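Graphics and sign installation: our pre-handover inspection checklist, with comments

This is the list we carry to every job where printed panels, cut lettering or lit signs are going up. It started as a page of scribbles after the Westham shopfront job and has been growing ever since (I love a good list, and this one has saved us so many return visits!). Use it, change it, cross bits out. My comments follow each item and they're only that – comments from one workshop.

Go through it on site with the client standing next to you if you can. Mark each line OK, FIX or N/A.

1. Before anything leaves the van

[ ] Panel count matches the job sheet
Comment: Count them out loud. On the Cellasberg exhibition we had 384 small tiles in the order, packed in boxes of 50, and the last box was naturally a short one. Write the number on the short box in thick marker or somebody will assume it's full.

[ ] Protective film still on all printed faces
Comment: Leave it on until the very end. I know how tempting it is to peel a corner and have a look at that lovely fresh colour. Resist!

[ ] Cut edges checked for burrs and chips
Comment: Run a gloved thumb along the long sides first. Aluminium composite can leave a whisker of metal that you only find when it finds you. A few strokes with a fine file will sort it.

[ ] Spare fixings in the box
Comment: Two extra of everything, always.

2. The wall or surface

[ ] Surface type noted on the sheet
Comment: Painted plaster, bare brick, glass, timber – each wants a different fixing, and plenty of sites have two of them side by side. Write down where one stops and the next starts.

[ ] Surface clean and free of dust
Comment: A lint-free cloth and isopropyl alcohol for smooth paint and glass. Test a hidden patch of paint first. New paint needs its full curing time before any vinyl goes near it, and the tin will tell you how long that is.

[ ] Tape pull test done
Comment: Press a strip of strong tape down, leave it while you unload, then pull. If paint comes with it, stop and ring the office.

[ ] Pipe and cable scan done across the full drilling area
Comment: Scan up, down and across. In-ho Joo taught me to mark live runs in blue chalk and stay well clear, and I've done it on every wall for years now.
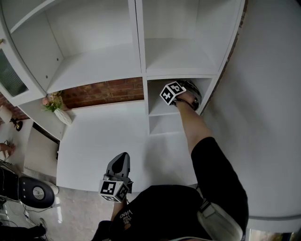 3. Fixings and load

[ ] Anchor type suits the wall
Comment: In brick, drill into the brick face where you can and keep out of soft old mortar. In plasterboard, find the studs, or use a proper cavity fixing rated for the load with plenty in hand.

[ ] Weight of sign written down and checked against the fixings
Comment: Weigh the finished sign, with its tray, lights and power supply in place. The drawing never includes the sealant, the brackets or the extra bolts somebody added on the bench.

[ ] Stand-off caps tight and all lined up
Comment: Hand tight, then a small nip with the tool. Over-tightening acrylic causes stress cracks that might not show until weeks later.

[ ] Sign level by eye as well as by spirit level
Comment: Old buildings lean. The Ó Conaill bakery sign was perfectly level and looked dreadful, so we followed the line of the window head and everybody was delighted. Agree it with the client before you drill.

[ ] No sharp corners at head height
Comment: Radius them in the workshop.

4. Lighting and power

[ ] Supply isolated and proved dead before any connection
Comment: No shortcuts here, ever. Mains connection is a job for a qualified electrician, and their certificate goes in the folder.

[ ] Power supply not overloaded
Comment: Add up the wattage of the whole LED run and leave a good margin. The Firkel lightbox used 338 modules, and we split them over 2 supplies to keep things comfortable. It looks fantastic at dusk, by the way.

[ ] Power supply has air around it and can be reached
Comment: If you need to take the whole sign down to change a driver, move the driver.

[ ] Cable entries have grommets and a drip loop outdoors
Comment: Five minutes' work. I get far too much pleasure from a tidy drip loop.

[ ] Lights on for a full hour, checked for dark spots and flicker
Comment: Stand back across the street, then come up close. Dimmed and full brightness both.

5. Handover

[ ] Film off, faces wiped, swarf and offcuts cleared
[ ] Client shown the isolator switch
[ ] Cleaning sheet left with client
Comment: Warm water, mild soap, soft cloth. No glass cleaner with ammonia on acrylic.
[ ] Ladder tracks and drill dust dealt with
[ ] Sheet signed by both parties

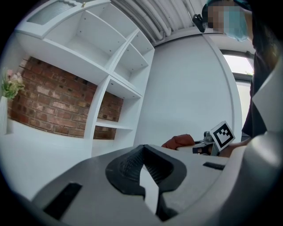
How often should a lit sign be inspected after it goes up?

Once a year suits most indoor signs. For outdoor ones I like spring and autumn, with an extra look after any serious storm, paying most attention to the top fixings, the seals and the cable entries.

If you've got a line you think belongs on the list, please send it in. The best ones here came from other fitters, and I'm always chuffed to get another.

Mairéad Heffernan

Comments (4)

tallpaul_signs
Printed this off for the lads on Monday and we've already caught an overloaded driver with it. Cheers.

Greta W.
Could you add something on window vinyl? We always check for toughened or wired glass before putting dark film on, due to heat build-up in the sun.

Mairéad Heffernan
Greta, great one, that's going straight into section 2!

vinyl_and_tea
The tape test has rescued me more than once. I do mine in three places, low down near the skirting too, as that's where our damp always hides.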